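Gripper Comparison in Simulation: Gallery

The Birkton Manipulation Laboratory is comparing parallel grippers for the handling of soft produce. Trials are run in a simulated room before any hardware is ordered. The images on this page come from the tomato task and were selected by Pao-chu Pan.

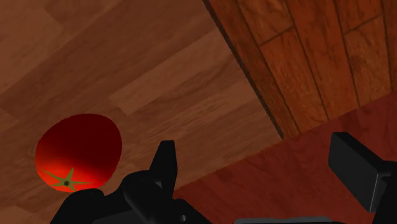
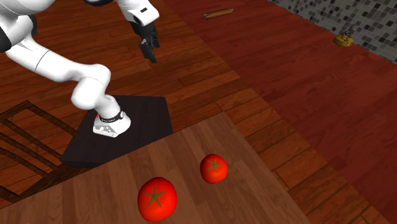

Simulated tomato task. First image: the gripper and a single tomato at close range. Second image: the white arm on its black platform, with two tomatoes on the tabletop and the gripper open above the floor.

The comparison covers two finger designs, designated Arel and Oltska within the project. Each is tested with the same controller and the same set of starting positions, for a total of 1,768 simulated attempts. Fouad Smadi maintains the contact model; Igor Tóth is responsible for the camera settings — both the close view and the wide view are recorded for every attempt.

Results will be issued in July as an internal report. Staff who wish to use the room model in their own work should apply to Cheng-en Tang and state the arm and gripper they intend to load.

Page last revised Thu 9 March.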